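Living with low vision — speaker notes
Ieva Vaher, Undbridge Community Hall
3 min read

Opening

Good morning! I have 16 slides and I promise to read every one of them aloud. Start with the Canpolat group's story (the bus timetable). Wait for the laugh.

Touch first

Sight loss creeps into small jobs: matching socks, pouring tea, finding the right jar. Texture is such a gift here. Pass the fabric swatches along the rows and let people take their time.
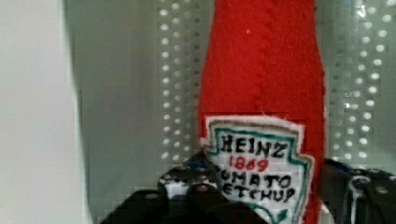 Red felt ketchup bottle with a stitched seam and a white label patch.

Contrast

My favorite part! A white cup on a white counter is a real headache for many of us, and a dark tray underneath can change the whole morning. Ask who has tried it at home.
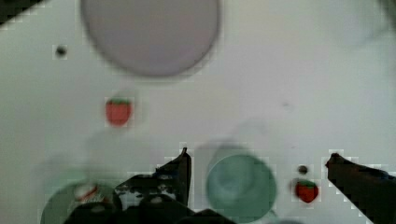 Then lighting — go slowly, people love to write this bit down. A lamp beside you, aimed at the task, often beats a brighter bulb overhead. Mention glare.

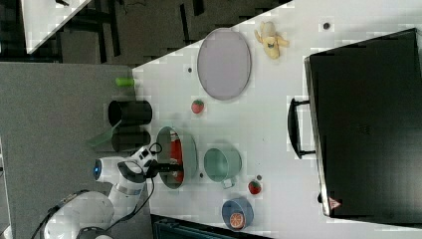 Getting out and about

The Destside walking group started with one phone call and now has 80 members. Tell them about the Wokitz path and the tactile map. Questions until noon, then lunch!

Contact: Undbridge Community Hall front desk | © Ieva Vaher | Back to top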